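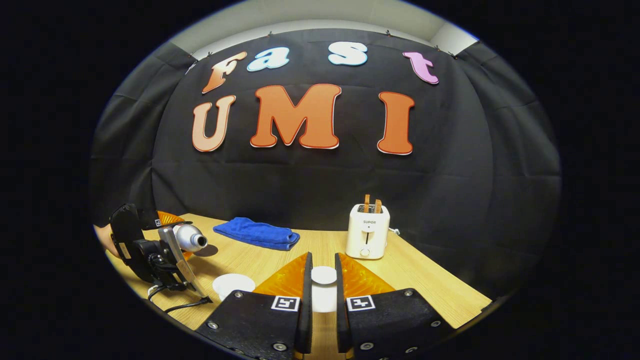 One reader wants to know whether the Mular handheld grippers are safe to recommend to a teaching lab, having heard that a trigger stuck shut and wouldn't let go. The reader heard correctly. It was our trigger, and the answer is "not until you've read the part about the return spring."

Some background, so the complaint lands properly. We use a pair of these to record breakfast chores for robot training: bottle in one hand, cup in the other, toast, plates, towel, repeat until you lose all interest in breakfast. For most of that work the Mulars are very good. The soft fingers wrap around a metal bottle and a paper cup with equal patience, and for the first few weeks I had no complaints except the weight, which your forearm will bring up before you do.

Then, on Tue 8 March, the right-hand trigger went in and stayed in. The fingers were closed on a paper cup at the time, so the cup got a waist. Annoying, and a little funny. The second time, they were closed on a glass, and I had the edge of my palm wedged in beside it trying to help. I would describe the resulting bruise as educational.

The cause is dull. Inside the handle is a return spring seated in a shallow plastic pocket. Squeeze hard and at a slight angle, which is how anybody squeezes after an hour of pouring, and the spring climbs out of its pocket and lies down behind the trigger. Nothing rattles. The fingers stay exactly where they were, gripping as if they'd been told to.

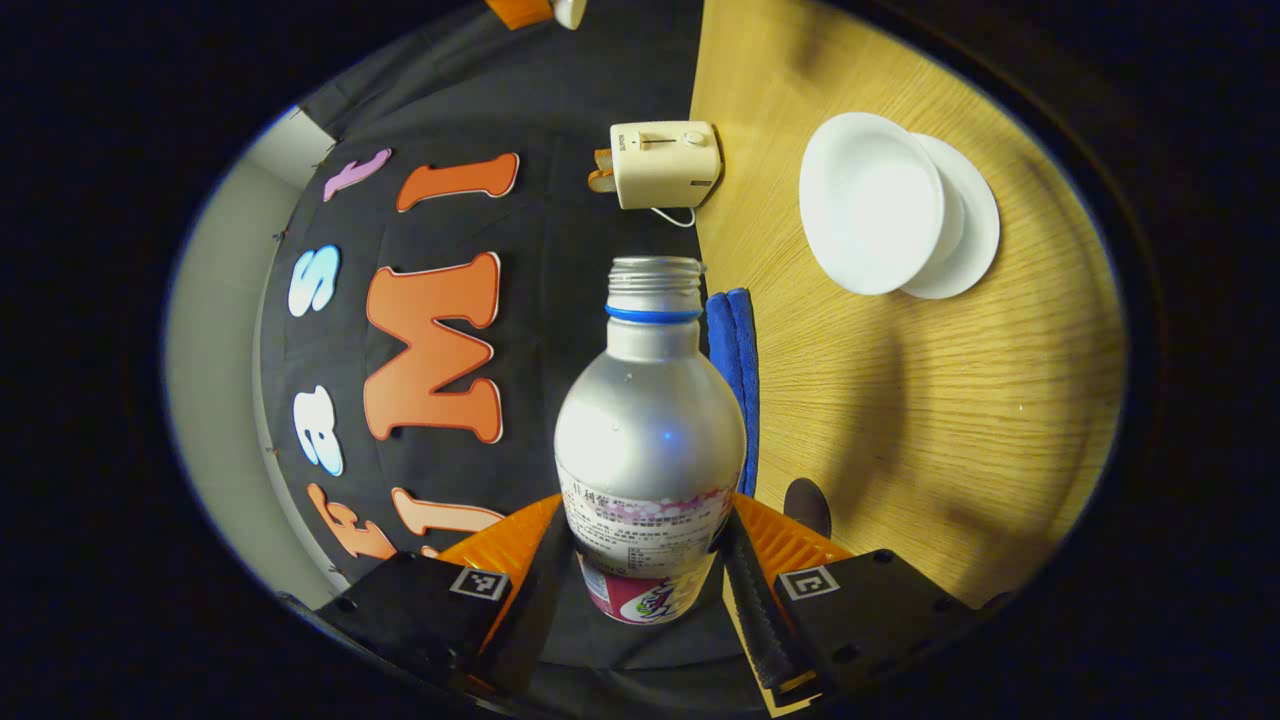
Worse than the jam itself is what it does to the data. The logged finger width looks perfectly normal while the thing is stuck, so a take where the operator is quietly wrestling the handle reads as a long, steady, confident hold. We threw out 50 takes before somebody noticed that the right hand had become suspiciously calm.

Mular's support suggested cleaning the trigger. We cleaned the trigger. It jammed again, in very hygienic conditions. Their second suggestion was a replacement handle, which arrived with the same shallow pocket and lasted 3 days.

What did work was a spring cup from Oslow, sold for some other purpose entirely, pressed into the pocket to make it deeper. Fitting it takes 90 minutes the first time, most of it spent on a screw that Mular has hidden behind the finger plate – I assume as a hobby. It's held up since. If you try it, take the fingers off first and keep your own out of the jaws while the spring is loose.

I'd also like a release of some kind. The older Dzene grippers are ugly and heavy and have fingers like doorstops, but there's a fat lever on the side that opens them whatever the trigger thinks. On the Mular you get a paragraph in the manual advising you to remain calm.

Verdict: 3 out of 5. Lovely fingers, comfortable enough handle, poor spring. For a teaching lab, fit the cup before anyone picks one up, stick to plastic and paper, and leave the glassware in the cupboard. Mular says a revised handle is coming in July, and I'll squeeze it crookedly the day it gets here.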